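Fixing missed arm-to-arm contacts in a two-arm Seltier cell

Applies to: Nalgate tabletop cell, Seltier scene files generated with the Uniyal importer
Last revised March 2026

Symptom

One arm passes through the other in simulation and the contact log stays empty. The episode finishes, the task is scored as a success, and the trajectory goes into the export set. On the hardware the same trajectory ends in a protective stop, or in a bent gripper bracket if the stop threshold has been raised.

We hit this after exporting 3,000 episodes of the tabletop sorting task. The first replay on the real cell stopped when the wrist of arm B met the forearm of arm A. Contact with the table and with the objects was reported correctly throughout, and that is why the fault went unnoticed for so long.

If your contact log is empty for everything, including the table, you have a different problem. Check that the physics step is running before the contact query and stop reading this page.

Before you start

Disable the export job. Anything generated from the current scene file has to be treated as suspect until step 6 is done.

Put the hardware in reduced speed mode and leave it there. Do not use the real arms to confirm the fault. The simulator can confirm it without risk to the wrists.

You need write access to the scene file, the importer config, and one recorded episode in which the arms visibly overlap. If you don't have one, step 1 makes one.

Step 1. Reproduce the overlap

Load the scene with both arms at home and the object set in place: computer mouse, soda can, multimeter and the flat blue item. The objects play no part in the fault, but leave them in so that the result can be compared with your production episodes.

Hold arm A at home. Drive arm B's shoulder joint slowly toward arm A with the planner off, using joint position commands only. Run for 2,000 steps. With the planner on, it may route around arm A and hide the fault.

Watch the viewport from above. Mesh overlap is easier to see from overhead than from the side, where the links line up behind each other. Shadows are not evidence of anything. The shadow of one arm falling across the table can look like contact with an object when the arm is well clear of it.

Save the episode.

Step 2. Query the contact pairs

Open the episode in Rorko and filter on link pairs where the first body belongs to arm A and the second to arm B. A healthy scene lists at least one pair by the time the meshes touch. An affected scene lists none, or lists only gripper-to-gripper pairs.

The partial case is the misleading one. If the fingers report contact and the forearms don't, the quick test most people do (touch the two grippers together) passes. Always test forearm against wrist as well.

Step 3. Check that the collision geometry exists

Turn on the collision view. Each link should show a hull that follows its visual mesh loosely. Check the elbow housings and wrist cluster on both arms.

Missing hull: the importer could not find the collision mesh. Fix the path and return to step 1.
Hull present but displaced: the second arm was mirrored after import. Re-import it with the mirror flag, since a scene-level transform does not reach the hulls.
Hull present and in place: go on to step 4.

Cables are visual only in this cell. They have no hulls and will pass through everything. That is expected, and it needs a separate clearance margin in the planner. See the note at the end.

Step 4. Read the exclusion list

Adjacent links on one arm always overlap slightly at the joint, so the importer writes a list of pairs to be ignored. Open the generated scene file and find the block named contact_exclude.

A correct entry carries the arm prefix on both sides:

armA/forearm armA/wrist_1
armB/forearm armB/wrist_1

A faulty entry has no prefix:

forearm wrist_1

Both arms come from the same description file and have identical link names. Without a prefix, Seltier matches the entry against every body whose name ends in that string. The line above therefore excludes armA/forearm against armB/wrist_1 as well. That pair is the one that collided on our cell.

The grippers were imported later from their own file, with prefixes, which explains the partial result in step 2.

Step 5. Regenerate the list

Do not edit the scene file by hand. It is overwritten at the next import, and the fault comes back with no warning.

In the Uniyal config, set:

exclude_scope: instance
exclude_match: full_path

Both lines are needed. With the first alone, the prefix is written but the suffix match still applies.

Run the import again and compare the new contact_exclude block with the old one. The number of entries should go up, as each bare pair becomes one pair per arm. If the scene now jitters at home position, an adjacent pair has been lost. Look for a link that was renamed on one arm only.

Step 6. Verify

Repeat step 1 with the new scene. Arm B should stop against arm A and Rorko should show the forearm and wrist pair. Then swap the roles, with arm B held and arm A moving. The exclusion list is not guaranteed to be symmetric if the two arms were imported at different times.

Next, add the check to the export job. Gonzalo Alcaraz wrote ours as a preflight test: it places the arms in 200 overlapping poses and fails the job if any pose returns zero cross-arm contacts. It does not depend on the planner or the task.

Finally, replay the old episodes against the corrected scene and discard every one that produces a cross-arm contact. Don't try to trim them. The part of the motion after the overlap was planned from a state that the hardware cannot reach.

Notes

Raising the force threshold on the hardware is not a fix. Thịnh Tạ tested it on one trajectory at reduced speed and the arm pushed on through the stop position with the bracket already loaded. Put the threshold back to the cell default if someone has changed it.

Cable clearance: the loops at the elbow and wrist stand well outside the hulls. Add a padding value to those links in the planner, separately for each arm, and check it with the wrist folded down over the table and with the elbow raised. Those are the two postures in which the arms share the most space, and a padding that works with one arm folded can still be too small when the other reaches over it with the gripper open.

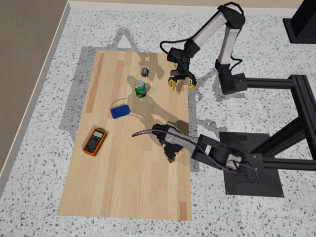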